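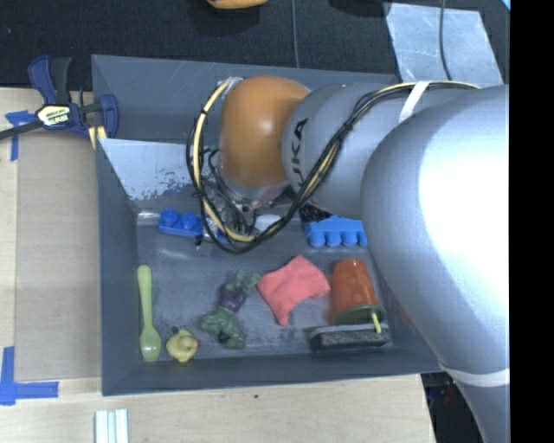

Isau「Kakov」再発盤のマスタリングについて

投稿者:stylus_north
レーベルStirnorineより、Isauの2作目「Kakov」がアナログ盤で再発されました。限定1388枚、180グラム重量盤の2枚組です。初版との音質差について、所有されている方のご見解を伺いたく存じます。当方の試聴では、A面冒頭のドローンの低域が初版より明瞭であると判断いたしました。

投稿者:mono_kiroku
初版を所有しております。低域の量感が増した点には同意しますが、明瞭になったとの評価には賛同しかねます。B面2曲目では持続音の倍音が後退し、テープヒスも不自然に抑えられています。ノイズ処理が過剰ではないでしょうか。

投稿者:stylus_north
ご指摘の箇所を再度確認いたしました。ヒスの減少は認められます。ただし解説書によれば、今回のマスタリングはMaarten Mertens氏が担当し、原テープから直接作業を行ったとのことです。初版は複製テープを用いていたため、ヒスの差はその世代差に起因するものと考えます。

投稿者:Hakuon
解説書の当該箇所には「D面を除く」との但し書きがございます。D面の17分の曲のみ、Toon Wouters氏が保管していたデジタル音源が使用されています。全面を一括して論じることは適切ではないと存じます。

投稿者:mono_kiroku
但し書きの件、承知いたしました。B面は原テープ由来ということになりますので、世代差の説明は撤回を求めません。しかしながら、倍音の後退については見解を維持いたします。

投稿者:yoru_no_oto
価格についても一言申し上げます。国内の販売価格は税込5500円であり、初版の中古相場を考慮すれば妥当です。一方、内袋が紙製のため、当方の盤には開封時より細かな擦れがありました。購入店のVan Dammeに問い合わせたところ、交換には8月の追加プレスを待つ必要があるとの回答でした。

投稿者:Hakuon
当方の盤も同様です。再生音への影響は認められませんでしたので、交換は申請しておりません。

シェア 5 閲覧 3000

コメント
kaze88:D面の音源の件、参考になりました。
tape_loop:配信版も同一のマスターでしょうか。ご存じの方はご教示ください。
mizu_iro:初版の艶のある高域を支持いたします。

最終更新:2026年3月15日(日)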